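Keys up, clutter out: Plernham gets stuck into the Big Hall Tidy

Front halls across Plernham are looking a good deal clearer this month, and so are the corners of bedrooms where the bags of "must sort that out" tend to gather. The Big Hall Tidy, which began last autumn in a couple of streets in Rusodstead, has now reached our side of the river, and 146 homes have put their names down for it. That is far more than anyone expected for a scheme that mostly involves hooks, tape and old jumpers!

The idea is simple. Each household picks one small area near the front door or in the main room, gives every key in the house a fixed place to hang, and gets its unwanted clothes and bedding ready for the Otelden Reuse Shop. There are no prizes and no inspections. You get a sheet of tips, a drop-off slot and the very pleasant feeling of leaving the house on time.

We called in at a shared house on Otelden Road, number 41, where the tidy was well under way. The tenants there had fallen out, in a friendly sort of way, over keys. There was a bowl, then a drawer, then a bigger bowl, and every one of them filled up with takeaway menus. Now the keys hang on the wall against a bright green panel, where a brass one shows up beautifully from across the room.

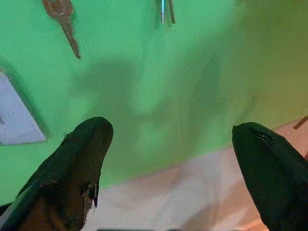
Do adhesive hooks hold a full bunch of keys?
Most will manage a few keys on a ring, but check the weight printed on the pack, wipe the surface clean first and leave the hook overnight before hanging anything on it.

Colour has been a big talking point among those taking part. Some people have gone for cork or plain white board, and one household in Rusodstead has used the inside of a cupboard door, which keeps things neat but does mean remembering to open the cupboard. A coloured background seems to be the favourite so far. Metal keys vanish against dark wood and they don't do much better on magnolia, whereas a strong plain colour makes a gap in the row obvious straight away. If the shed key is missing, you know about it before it starts raining on the bikes.

Labels have caused more argument than you might think. The tip sheet suggests a paper tag or a coloured key head for anything that isn't used every day, and asks people not to write a full address on a tag. A word like "shed" or "meter" is plenty. Several homes have decided against labels for front door keys altogether and go by the colour of the ring. Children pick this up in no time at all (grown-ups take a week or so, and grumble).

Then there is the question of height. Hooks put up by the tallest person in the house are a nuisance for everybody else, and hooks that are too low end up behind coats. The advice that came over from Rusodstead is to stand in your outdoor shoes, reach out as if the key were already there, and stick the first hook where your hand ends up. It sounds daft and it works a treat.

So much for keys. The other half of the tidy is the bagging up, and this is where people have really thrown themselves in. Old duvet covers, school shirts, coats from three sizes ago: it has all been coming out from under beds and off the tops of wardrobes. The Reuse Shop will take clean clothing folded into any sturdy bag, so the big woven shoppers that most of us have squashed down behind the fridge are coming into their own at last. Black bags are fine for rags and worn-out bits, up to 60 litres, as long as you can still lift them.

At Otelden Road there was a big orange and white shopper on the side table with a huge 99 on its side, full of folded clothes with some cheerful red and white stripes at the top. A pillow box leaned up against it, with the scissors and a roll of black tape on top, and a bulging black bag stood behind. 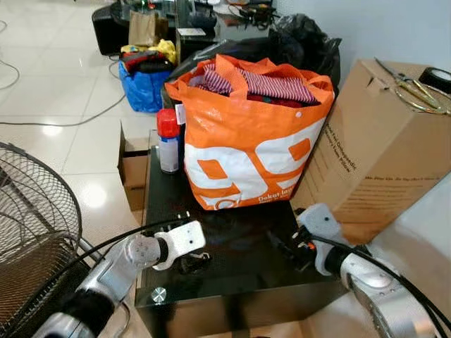
Linh Võ
Neighbourhood reporter, Plernham Post

Keeping the scissors and tape together is one of those small habits that makes a big difference on a sorting day. Everyone we spoke to during the tidy had lost one or the other at some point, usually under the very pile they were trying to deal with. One good trick is to use the lid of the last box as your tool tray and move it along with you. Another is to finish a bag completely before starting the next, even if the next one is much more interesting.

The folding matters too. Clothes that arrive folded can go on the rail at the Reuse Shop the same day, while clothes that arrive in a ball have to be sorted, pressed and sometimes washed again. Trousers and heavy things should go at the bottom, knitwear in the middle and shirts on top. Pair up shoes by tying the laces. Please empty the pockets! Last season in Rusodstead the pockets gave up a library card, a set of bicycle lights and a door key that fitted a house in the next street.

That key, as it happens, is how the two halves of the scheme came together. The tidy began as a clothes collection and nothing more. After the key was returned there was such a lot of chat about where people keep theirs that the hooks were added to the tip sheet, and they have since become the part everyone wants to talk about. We have heard about keys kept in plant pots, in a butter dish and in a wellington boot belonging to somebody who moved out years ago.

Bedding is a little trickier. Pillows and duvets can only be accepted if they are clean and unstained, and it helps a lot if they are still in a box or a zipped cover. If you have kept the original packaging, use it. Sheets and pillowcases are welcome in any condition short of ragged, and the ragged ones can go in with the rags. Spray cans, batteries and anything electrical should stay out of the bags altogether and go to the household waste site in the usual way.

Drop-off is at the side entrance of the Reuse Shop, where there will be three evening sessions before the end of December, each opening at 6pm. Over 60 of the households signed up have already booked, so the earlier slots are filling fast. People without a car can ask for a doorstep collection when they book, and bags should be inside the front door and ready to go by 5pm.

For anyone still wondering how to set out their keys, the Otelden Road arrangement is a lovely one to copy. They have used clear stick-on hooks in a row across the mint-green panel, with a set of keys on each. One set has an orange ring and a white paper tag, and another has a key with a bright red head, so even from the far side of the room you can tell one set from the next. The row slopes down a touch from left to right, which gives it a rather jaunty look, and the clear hooks let all that lovely green show through.

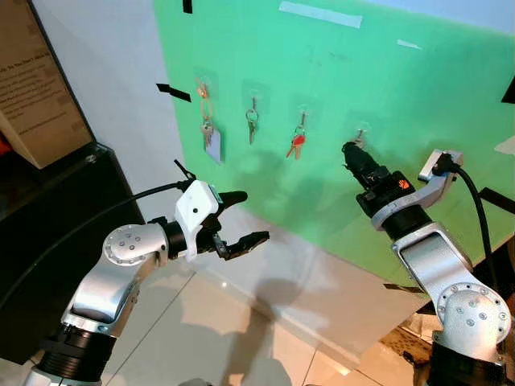
Where should spare keys go if they are hardly ever used?
Keep them apart from the everyday ones, in a closed box or drawer well away from the front door, with a short tag that says what each key opens.

A word on safety, which came up more than once at the sign-up evening. A key row should not be visible through a letterbox or a ground-floor window. If your hall has a glass door, put the hooks round the corner or in the next room along. It is also worth leaving car keys out of the row completely and keeping them further inside the house. None of this takes long, and it is far easier to get right before the hooks are stuck down.

Renters have asked about marks on the wall as well. Putting the hooks on a board or panel gets round a good part of the problem, as you then only have the board to fix. Most stick-on hooks have a stretchy tab which should be pulled slowly downwards, flat against the surface, when the time comes to take them off. Tugging them straight out is what brings the paint away. If you are at all unsure, try one hook somewhere out of sight first and leave it a few days.

Plernham's enthusiasm has been a joy to see, and the streets north of the market are catching up quickly after a slow start. There is talk of a kitchen drawer version in the new year, and judging by the laughter when it was mentioned at sign-up, there are some truly dreadful drawers out there waiting their turn. Ours at the Post is certainly one of them.

Tip sheets are available now from the Reuse Shop counter and from the library in Rusodstead. To book a drop-off slot or a doorstep collection, call in at the shop any morning before noon and ask for the Big Hall Tidy list.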